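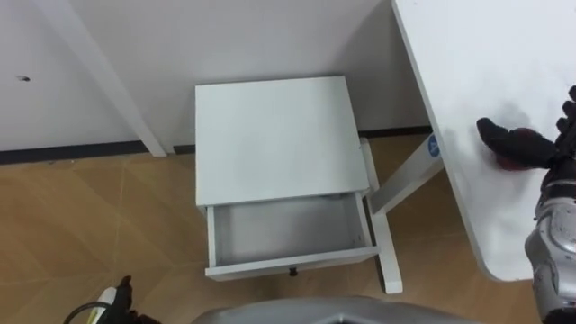 White bedside table with its drawer open and empty, beside the desk.

Bendard Drawers: data card

What it is

A set of 960 short clips of one job: putting small bedroom things into a drawer, or taking them out again. The project name is Bendard. Earlier drafts called it a "home tidying" set, and we dropped that. It covers one kind of furniture and a narrow idea of tidy.

What's in it

350 clips start with an empty drawer. The rest start with something already inside, usually a charger, a paperback or a pair of socks. Each clip has one line of text saying what was supposed to happen. Treat that line as a plan. Where the result differs, the plan was left alone and the field "done" says no.

Rooms

Two rooms, labeled Bristilero and Jivaslow. Both are sparse. Real nightstands have water glasses, receipts and a lamp cord in the way, and most of our starting tops are bare. Anyone claiming results for ordinary bedrooms from this set should be asked what else they tested on.

Labels

Drawer state is marked open, part open or closed. "Part open" is the weak one. Two people labeled the same 100 clips and disagreed on 20, nearly all of them over that label. We kept the first person's answer, which is a convenience and should be read as one.

"Tidy" is a yes/no field carried over from the Ó Riain labeling sheet. We don't trust it. A charger thrown in on top of a book counts as tidy under that sheet as long as the drawer shuts. Use "in drawer" instead if you can.

Known problems

- White furniture against white walls. Edges of the table top get lost in some clips, and the outline masks there are poor.
- The neighboring desk is sometimes labeled as part of the bedside table. Fixed in Jivaslow, not in Bristilero.
- Socks are logged as one item or two depending on who was logging.
- No clips where a drawer jams.

Splits

Train and test share rooms. A good test score says little about a third room.

Changes

March: removed duplicate clips, renamed "nightstand" to "bedside table" in all label files. Old scripts that look for the first name will find nothing and won't warn you.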